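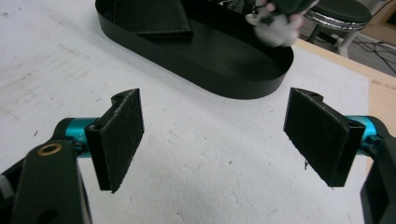
> I'd say give it a chance. We had the Rornier clipped to the rising main in
> April and the kettle has hardly furred since. The leaflet says 2,315 homes
> in the Tudelbridge supply area have one now, and they can't all be wrong.
> £271 isn't much if it saves the boiler.

They can all be wrong, I'm afraid, or at least they can all be unsure, which comes to the same thing when you're asking people to spend £271. What does the leaflet say those homes found? Mine gives the number and then moves on to a drawing of a smiling tap.

My trouble with the kettle is that the water company changed our supply over in spring. Mundside used to get everything from the borehole and now gets a blend, and the blend is softer. If your kettle furs less than last year, so does mine, and I've got nothing clipped to anything.

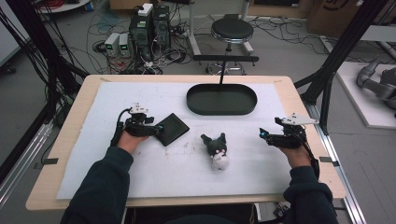
I did ring Rornier. I asked what hardness reading I should expect before and after, and was told there wouldn't be a change in the reading, as the scale is "still there but behaves differently". Fine — but how would I know? The answer was that I'd notice. The money-back period is 90 days, and it takes longer than that for my shower head to clog in the first place.

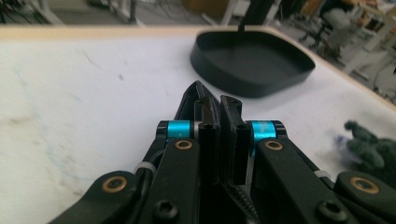 Hand-held gripper, fingers partly open, white tabletop.

Magbanua, who did our boiler, quoted for an ordinary salt softener as well. Dearer, takes up half a cupboard, and you have to lug the salt in. I'm not keen on that either. But you can dip a test strip in the water and see that something has happened.

If anyone wants to try it properly, I'd suggest 2 kettles of the same make in the same street, one house with the gadget and one without, and no descaling till Christmas. 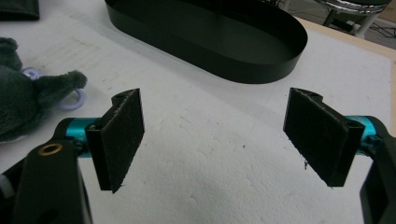 I'll lend my kitchen for the "without" end. Whoever has the gadget should weigh their kettle dry first and write it down somewhere they won't lose it. I've still got a pack of test strips if they're any use, though the box has been open a while.

Mundside, top end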